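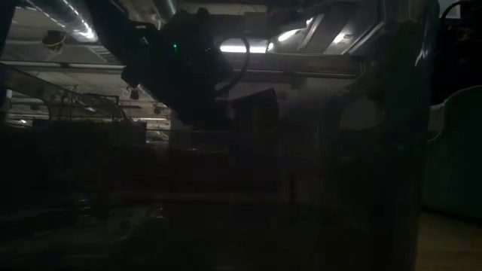 Page 2 of 4

**Thread: Udosby on mobile - worth it over the PC version?**

**tollgate_pete** wrote:
Picked up the mobile port of Udosby last month and I'm on my third campaign. Turns are quicker than on PC and the maps are smaller. My problem is the trade screen. You can't compare two towns side by side any more, so I keep a notepad next to me. Has anyone found a better way?

**Gesteck** wrote:
Hold down on the town name and drag it on to the other one. It opens both lists. It isn't in the tutorial.

**tollgate_pete** wrote:
That works, thanks. Three campaigns without knowing that.

**marrowfat** wrote:
I went back to PC after a week. The port cuts the number of rival houses from six to four, and the Iwasaki house is one of the ones that went. They were the only rivals who would attack by sea, so now you can leave the coast empty for the whole game. On a small map that matters a lot.

**Malsha Bhattacharjee** wrote:
I don't agree that the coast is safe. The Dancombe house will build ships if you let them hold a harbour past turn 141. I lost my capital that way on the hard setting. Most people have won or given up by then.

**marrowfat** wrote:
Was that before or after the November patch? I've played to turn 200 twice and never seen a Dancombe ship.

**Malsha Bhattacharjee** wrote:
After. They need timber as well as the harbour. If you took the northern forest early you wouldn't see it.

**marrowfat** wrote:
I always take the forest. Fair enough, but one rival that might build boats late on is still a poor swap for one that did it from the start.

**quayside** wrote:
Does the save carry over between phone and tablet? I've got around 500 gold banked in a game on my phone and I'd like to finish it on the bigger screen.

**Gesteck** wrote:
Yes, if both are on the same version. Save by hand first - the autosave stays on the device.

**quayside** wrote:
Done, and it loaded. The gold is all there but my unit names have gone back to the default ones.

**tollgate_pete** wrote:
Same thing happened to mine. I stopped naming them.

**Malsha Bhattacharjee** wrote:
Names come back if you open the army list and close it again. Going back to the first question, I'd say buy it if you haven't got the PC version. If you have, wait for a sale.

**marrowfat** wrote:
I'd skip it either way. The PC one runs on a very old laptop.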